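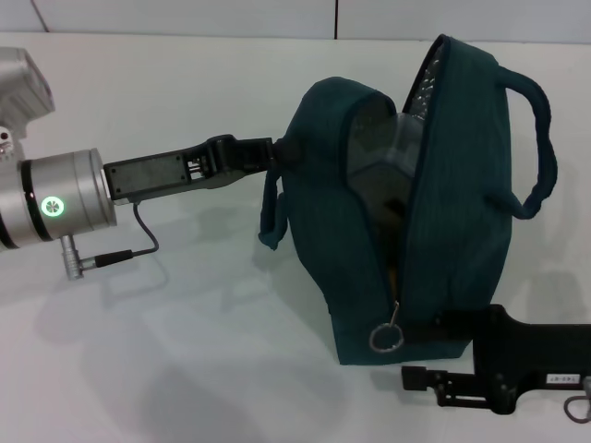
Fig. 1. Teal ribbed fabric bag, unzipped, with side strap, looped handle and a split ring on the zipper pull.

Gresness Evening Program
Packing and Small Storage, Session 5: The Bag Left Open
Handout, 07/09/2018

Bring this sheet back next time. The last set went home and joined the other papers at the bottom of everyone's bags.

1. Reading a bag before filling it

Start with how it stands. A soft bag that stays upright on a table while open is doing you a favor, so don't repay it by putting the heavy things on top. Next, find every part that hangs: straps, tabs, pulls, rings. These are what catch in drawers. The side strap in Fig. 1 is short, but a short strap can still hold a drawer shut for an entire weekend.

Look at the lining too. The bag in Fig. 1 has a silvery patterned one along the rim, with small dots. Pale linings make it easier to find a dark item and much easier to find out about a leaking pen.

2. Plastic inside fabric

There is something translucent in the mouth of the bag, possibly a folded sheet or another bag. Bags breed. For the homework, take out any inner plastic, flatten it, and decide whether it is packing material or merely a resident. Residents leave.

3. The zipper

Open it all the way before loading. Forcing a sweater through half an opening is how teeth get bent, and the Cukora repair leaflet (see reading list) spends 6 pages on the results. Hold the fabric at the end of the zipper with one hand and pull with the other. A split ring on the pull is a help to cold fingers and a temptation to hang keys - resist it.

4. Looking up

Most storage plans stop at shoulder height. Before you buy a tall shelf, study the ceiling you mean to put it under. 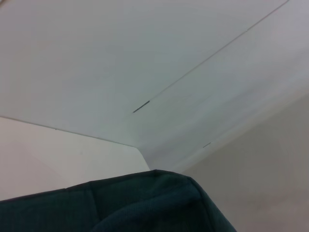 Fig. 2. White ceiling with a seam line and a sloped band at right.

A slope takes its share of the shelf. Measure height at the back and the front, and write down the smaller number, however much you prefer the other one. Mark any seams on your sketch as well, and ask before screwing anything into them.

Homework

Empty one bag and repack it using the Cluvano sheet. Sketch one room corner, ceiling included.

Reading: Sârbu, Soft Containers, chapter 6. The October session covers hooks.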